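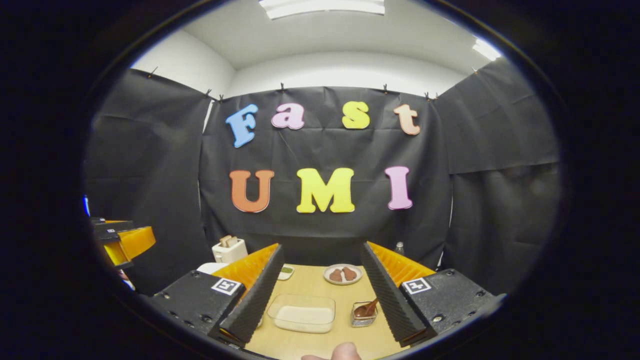

朗読劇のグループ「Zomatham(ゾマタム)」、10月公演の参加者を募集します

こんにちは、Zomathamで演出と台本と、あとお茶の買い出しをやっている者です。今年もこの季節がやってきてしまいました。メンバーが転勤やら出産やらで少し減ってしまい、このままだと私が老婆と少年と灯台守を全部ひとりで読むことになるので、一緒に声を出してくれる方を募集します!

朗読劇ってなんぞや、という方も多いと思うので先に書いておくと、台本を手に持ったまま、座ったり立ったりしながら役の声で読むお芝居です。セリフは覚えなくて大丈夫です。というか、覚えてきちゃうと逆に目線の置き場に困ることがあるので、読み込みはしてほしいけど暗記はしないでね、というくらいの感じ。衣装も普段着に毛が生えた程度で、前回は全員「紺色っぽい服」という指定だけでした(紺色の幅が思ったより広かった)。

今度の演目は「グラリエ(Gralier)の灯」という、私が書いたオリジナルです。Gralierは架空の港町の名前で、船がほとんど来なくなった町の人たちが、灯台の明かりを消すか消さないかで一晩もめる話です。大事件は起きません。もめて、おなかが空いて、誰かが鍋を持ってきて、またもめます。しんみりした場面もありますが、笑ってもらいたいところのほうが多いです。全体で45分。一幕もので休憩なしなので、お客さんにもやさしい長さだと思っています。

募集するのは読み手が5人です。役はまだ決めていません。最初の集まりで全員で台本を回し読みして、声を聞きながら相談して決めます。「この役がやりたい」という希望は遠慮なく言ってください、言ったもん勝ちのところがあります。男の人の役を女の人が読んでも、その逆でも、まったく構いません。実際、前回いちばん評判がよかった頑固じいさんは、ふだん保育園で働いている女性が読んでいました。

読み手のほかに、音の係をやってくれる方もいたらうれしいです。波の音、戸の開く音、鍋のふたの音なんかを、その場で道具を使って出す役目です。小豆をザルで転がすやつ、やってみたくないですか? 私はやりたいです。でも演出席から手が離せないので泣く泣くお譲りします。人前で声を出すのはちょっと…という方はぜひこちらへ。

参加できるのは16歳以上の方です。上は何歳でもどうぞ。高校生の方は、夜の稽古があるのでおうちの人に一言伝えてから申し込んでください。経験はいりません。演劇部だった人も、子どもに絵本を読むくらいしかしたことがない人も、カラオケでしか大きい声を出さない人も歓迎です。方言のある方、大歓迎です。直さなくていいです。Gralierの人たちがどこの言葉を話しているのか、作者の私も知らないので。

稽古の場所は、喫茶Burkell(バーケル)の二階です。もともと倉庫だった部屋で、床がきしみます。きしむところを踏まずに立ち位置まで行く技術は、通っているうちに自然と身につきます。一階の営業が終わってから使わせてもらっているので、集合は夜の7時です。裏口の呼び鈴は鳴らないことがあるので、返事がなければ普通にドアを開けて階段を上がってきてください。駐車場はありません。自転車は建物の横、植木鉢より奥に停めてください(手前に停めると花屋さんのトラックが入れなくなります)。

稽古は週に一度、平日の夜にやります。曜日は集まった顔ぶれで決めます。毎年これでけっこうもめるんですが、そのぶん「決まってから聞かされた」という人が出ないので、このやり方を続けています。仕事で遅れてくる人、途中で帰る人がいるのは当たり前だと思っているので、遅刻の連絡は「遅れます」の四文字で結構です。本番の前だけは全員そろう日を作りたいので、そこだけご協力ください。

どんな稽古をするのかもよく聞かれるので書いておきます。最初におしゃべりをして、ちょっと体をほぐして、発声というほどでもない声出しをします。それから台本を頭から読んだり、気になるところだけ何度もやったり。私は「もっと悲しそうに」みたいな言い方が苦手で、「いま鍋の中身は何だと思って読んでる?」みたいなことを聞いてしまいます。面倒くさいです、すみません。でも大根だと思って読んだときと、魚だと思って読んだときで、本当に声が変わるんですよ! これは来た人だけが味わえる楽しみなので、ぜひ体験してほしいです。

稽古の途中でお茶にします。近所のパン屋のShehata(シェハタ)さんが、残ったパンを安く分けてくれることがあって、あんぱんがあった日の後半はみんな滑舌があやしくなります。食べ物にアレルギーのある方は最初に教えてくださいね。

お金のことも書きます。参加費はいただいていません。台本はこちらで印刷してお渡しします。稽古のお茶代は、缶が置いてあるので気が向いたときに入れてもらえれば十分です。逆に出演料も出せません、ごめんなさい。公演の入場料はカンパ制で、集まったぶんは会場代と印刷代に消えます。去年はちょっと余ったので、書き込み用の鉛筆をいいやつに買い替えました。すごく書きやすいです。

本番は10月、会場もBurkellです。このときは一階のテーブルを寄せて、お客さんにはコーヒーを飲みながら聴いてもらいます。客席との距離がものすごく近いので、最初は緊張すると思います。私もいまだに開演前は水ばかり飲んでいます。でも読み始めてしまえば、目の前の人がふっと笑ったり、カップを置く手が止まったりするのがそのまま伝わってきて、あれは一度味わうと癖になります。Zomathamを始めてもう5年以上たちますが、やめられない理由は結局あれかなと思います。

よくいただく質問にもまとめて答えておきます。

声が小さいんですが、という方。部屋が小さいので大丈夫です。むしろ小さい声の人にしか読めないセリフがあります。

漢字が苦手、という方。台本には全部ふりがなを振れます。申し込みのときに書いておいてください。文字を大きくしたものも用意します。

見学だけしたい、という方。どうぞどうぞ。ただ、見学のつもりで来た人に台本を渡して「ここだけ読んでみて」と言う癖が私にあるので、本当に見るだけがいい方は、入口で「見るだけです」と宣言してください。守ります。

友だちと一緒に、という方。もちろん大丈夫です。同じ場面に出られるかどうかは配役しだいなので、そこはご了承ください。

申し込みは、喫茶Burkellのレジ横にある用紙に記入して、隣の青い箱に入れてください。お店に来るのが難しい方は、このページのお問い合わせ欄からでも受け付けています。書いてほしいのは、お名前(呼ばれたい名前でOK)、連絡のつく方法、来られそうな夜、それから最近声に出して読んだもの。最後のは選考に使うわけではなくて、ただ私が知りたいだけです。家電の説明書でも、回覧板でも、なんでもいいです。

人数が集まったら締め切りますが、音の係のほうは公演の少し前まで受け付けています。お返事は私がひとりで書いているので、数日お待たせするかもしれません。一週間たっても何も来なかったら、たぶん迷惑メールに入っているか、私が見落としているかのどちらかなので、遠慮なくもう一回送ってください。

あと、家に使っていない小豆かザルがある方、出演しなくてもいいのでご一報ください。できれば深めのザルで。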